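Gruvport opens second packing and returns centre in Marwat

Thursday
By Noman Talpur, Press Office

Gruvport, the home goods and stationery wholesaler, has opened a second packing and returns centre on the Betden estate in Marwat. The site will handle orders for shops and small online sellers across the region, and it takes over all returns work from the company's older warehouse on the other side of town.

The new centre occupies a former printworks which had stood unlet since the previous tenant moved out. Gruvport has taken a long lease on the ground floor and the loading yard. The upper floor will be used for training, staff lockers and a canteen, with the canteen due to open in February.

A total of 212 people will work at Betden across two shifts. Most have moved over from the existing warehouse and keep their current hours and pay grades. The remaining posts are being filled locally, and applications are open for packers, returns clerks and yard staff. No warehouse experience is needed for the packing posts. New starters spend their first week with a shift trainer before joining a line.

Orders placed before 3 pm will leave the building the same day. Until now the cut-off for most customers has been noon, and several of the smaller shops had asked for a later one. The change applies to standard orders only. Pallet deliveries and anything on a special quote will keep their present timetable.

Gruvport has also changed what it packs with. Plastic void fill and bubble wrap will no longer be used at Betden for any item under the standard weight limit. Orders will be wrapped in kraft paper supplied on the roll by Clotico, and sealed with a paper tape that can go into the same recycling bin as the box. Glass and ceramics will be packed in card sleeves. Stocks of the old materials will be used up at the other warehouse before that site makes the same switch.
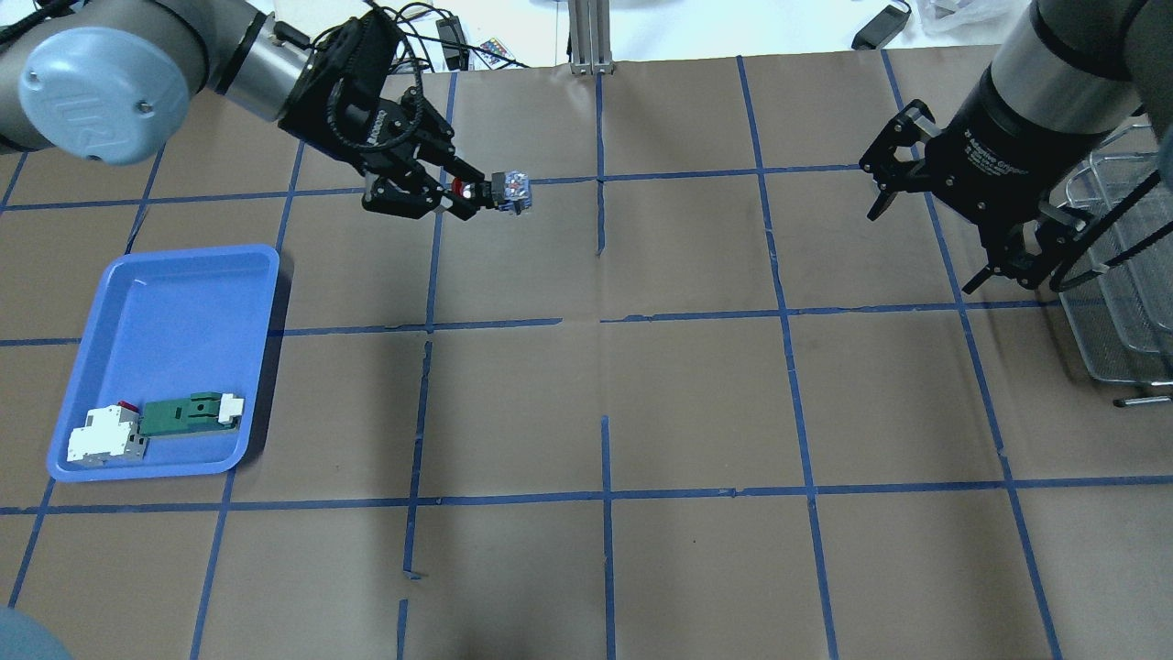 Humaira Durrani said the later cut-off and the change of packaging had been planned together from the start. "We were going to have to rewrite every packing sheet anyway, so it made sense to do it once," she said. "Customers have been telling us for years that they're left with bags of plastic they can't get rid of. The shops feel it most, as they pay to have it taken away."

She added that the company had tried the paper wrap on real orders before settling on it, and that a few lines, mainly picture frames and long mirrors, would need further work. Those items will carry on going out from the older warehouse for the time being.

Returns will be dealt with in a separate area at the back of the building with its own entrance from the yard. Each return will be checked, graded and either put back into stock or sent to the clearance shop. Gruvport aims to issue refunds within two working days of a parcel reaching the site. Customers should send returns to the Betden address printed on the new labels. Parcels sent to the old address will be forwarded, but will take longer.

The centre holds almost 2,000 product lines, with the fastest sellers kept nearest the packing lines. Slower stock stays at the other warehouse and is brought across by van each morning and again after lunch. Customers whose order draws on both sites will still receive it as one delivery.

The building will be staffed 365 days a year for security, though packing will run from Monday to Saturday only. Lorries will use the northern estate road and will not be allowed to wait on the residential side. Engines must be switched off in the yard. Neighbours who have concerns about noise or parking can ring the site office during working hours, or leave a message at other times.

A cycle store and covered walkway are still being built and should be ready by the spring. Until then, staff and visitors on foot are asked to use the main gate and sign in at reception.

Account customers do not need to take any action. New price lists and collection times have been sent out by post, and further copies are available from the sales desk.

Contact: Gruvport Press Office, Betden, Marwat | © Gruvport. All rights reserved. | Back to top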